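Equipment Planning Analyst, Robotics Test Facilities
Cornonar Automation
Full time, on site
Reference: Facilities and Equipment

Cornonar is hiring an analyst to plan and track equipment spending for its manipulation test program. The position reports to the head of facilities and works with the engineering, safety and purchasing groups. Applications are open until the end of September.

The program operates 6 test bays. Each bay holds a mobile two-arm robot and a set of household fixtures. Equipment is now bought by each engineering team on its own budget line, and the company is moving to a single plan that covers robots, end effectors, wrist cameras, spare parts, fixtures and power.

Duties

Maintain the equipment register, currently 300 line items, with purchase date, service interval and replacement cost.
Prepare the yearly capital request and a quarterly forecast of spare parts.
Write specifications for grippers and cameras and compare quotes on total cost, including shipping, calibration and downtime.
Manage supply agreements with Plonis (end effectors) and Vasylenko (cable assemblies).
Review bay layouts before purchase orders are released.
Keep records in Plelora, the in-house asset system. 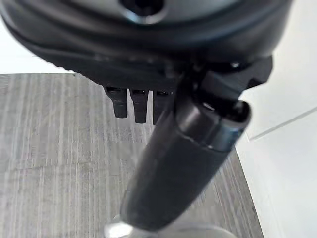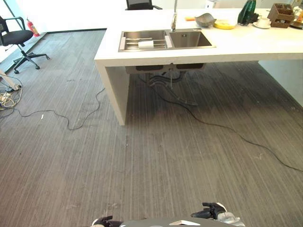
Fixtures account for a growing share of the budget and are the least well documented part of it. A kitchen bay needs a counter, a sink and small goods that are replaced often, and each has a lead time that must line up with delivery of the robot. Floor conditions also have to be priced. Where black cables run over carpet near the sink counter, the layout review should state whether the bay plan includes cable covers, new outlets or a rerouted supply, and which budget pays for them. The analyst will be expected to inspect each bay in person before signing a layout review.

Requirements

Degree in engineering, operations or finance, or equivalent work experience.
Experience buying or budgeting for laboratory, factory or test equipment.
Ability to read mechanical drawings and electrical load tables.
Strong spreadsheet skills. Basic SQL is useful but not required.
Programming experience with robots is not required.

Working conditions

Standard hours start at 8:30 a.m. The position includes up to 6 supplier visits per year. Safety training is provided in the first week and must be completed before entering a bay unescorted.

How to apply

Send a resume and a cover note of no more than 200 words describing one equipment purchase you planned, what it cost against budget and what you would change. Applications without the note will not be reviewed. Selected applicants will be asked to complete a short costing exercise on site.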